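Subject: Re: Missing council property – update before the July meeting

Yen-ting Wan wrote:
> Has anyone seen the full inventory from the handover? The Zokomholm Gazette
> says 12 generators are gone, but the council clerk told me 2.

I asked for the inventory at the front desk and got a copy after 30 minutes. It runs to nearly 200 lines. The clerk is right on generators: two are listed as not returned, both from the Rothe depot. The Gazette seems to have used the total for all missing items, which includes radios and office furniture.

The former mayor's office says the generators were lent to the Vesosora clinic and never came back. The clinic has not answered me yet.
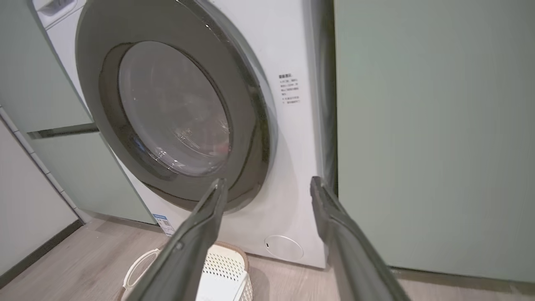

Ayuba Annan wrote back to me that the loan would have needed a signed form, and that the council minutes should say who approved it. I have gone through the minutes for the spring and found nothing, but the winter ones are still being typed up.

The other question is the Zoltell contract. It covered storage at the depot, and the new council stopped paying it without a vote.

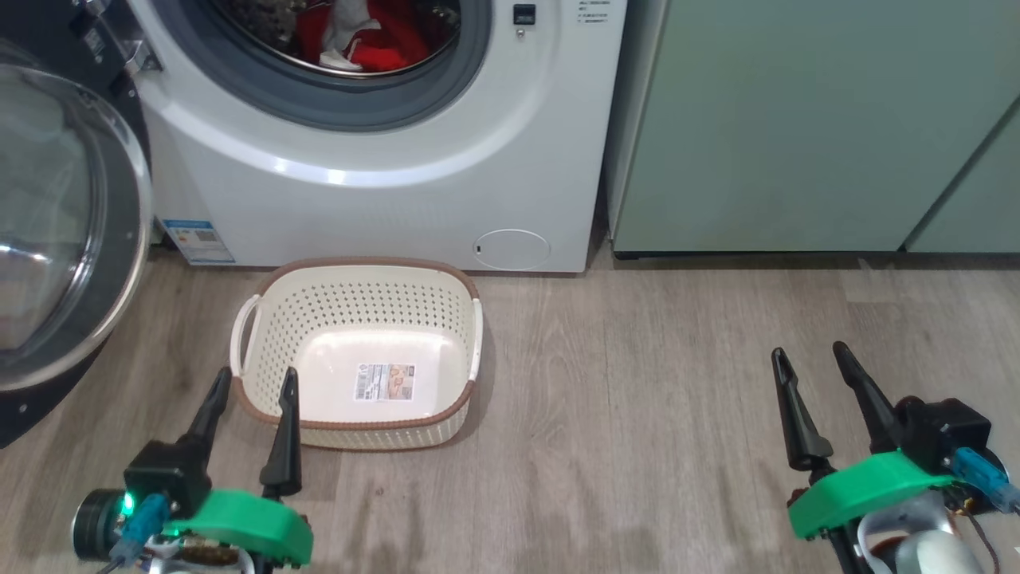

Public property needs a record that anyone can check. The current list gives most items one word and no serial number, so two sides can argue over the same thing for months. Even an ordinary washing machine has a label with a square code stuck to the front – the council could put a numbered sticker on each item and write that number on the list. I plan to raise this during public comments. If you have old loan forms, please send me copies before then.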